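Ploleck Foreclosed Property Listings: Data Card

Version 2, released 2019-07-24
Maintained by the Ploleck Property Data Office
Contact: Endang Tuhumury, Data Steward

Summary

The Ploleck listings file records residential and small commercial properties that lenders have taken back through foreclosure or by agreement with the borrower, and have then offered for sale. It holds 1498 property records supplied by two lenders, Hondora and Chukwu. Each record covers one property, from the day the lender took title to the day of sale or, where no sale has closed, to the end of the reporting period.

The file is intended for people who study how long repossessed property stays on a lender's books and how asking prices change over that time. It is not a valuation service and should not be used to set the price of any single property.

Contents of the release

listings.csv - one row per property
price_changes.csv - one row per change in asking price
regions.csv - region codes and names
CHANGES.txt - corrections made after Version 1

The files are plain text, comma separated, with a header row. Dates are given as year, month and day. Amounts are in whole dollars. An empty cell means the lender did not supply a value, and a zero means a zero was supplied.

Main fields in listings.csv

property_id: a code assigned by this office. It does not match any number used by the lenders.
lender: Hondora or Chukwu.
region: a code that can be looked up in regions.csv.
property_type: detached house, attached house, apartment, shop, office, warehouse or land.
title_date: the date on which the lender took title.
first_list_date: the date on which the property was first offered to the public.
first_price: the first asking price.
book_value: the value carried by the lender on the title date.
sale_date and sale_price: filled in for closed sales only.
route: agreement or court order.

How the data were gathered

Each lender sends a return twice a year on a standard form. Returns are checked for missing dates, repeated addresses and prices entered in thousands by mistake. Queries go back to the lender, which has six weeks to reply. Where no reply is received, the doubtful value is removed and the cell is left empty.

Street addresses are used to match records between returns and are then deleted. The matching is done in Tutden, the office's in-house records program, and the match table is not released.

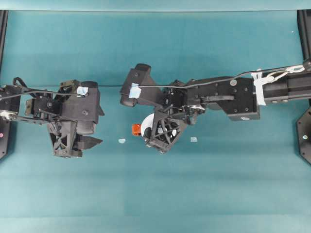

Known limits

Sale prices are present for 733 records. The others were unsold at the close of the reporting period, had been withdrawn, or were sold under terms the lender asked to keep private. The file does not separate these three cases, and users should be careful when working out average time to sale.

Book value is not measured the same way by both lenders. Hondora reports the value after selling costs have been taken off. Chukwu reports the value before selling costs. The two columns should not be added together without an adjustment.

Land parcels sold as a group appear as separate rows with the price shared out by area. This can produce very low prices for small parcels - such rows carry the letter G in the notes column.

Changes since Version 1

The region code for the northern harbour district has been split into two. Dates for returns received in May have been corrected where day and month had been swapped. The column formerly called status has been dropped.

Terms of use

The file may be used and copied for research, teaching and news reporting, provided the source is named. Users must not try to identify former owners or link the records to personal credit files. Commercial use requires a written licence from the office.

Suggested credit: Ploleck Property Data Office, Foreclosed Property Listings, Version 2. Prepared by Elis Morgan and Endang Tuhumury.

Errors should be reported in writing to the Data Steward, quoting the property_id and the name of the column concerned.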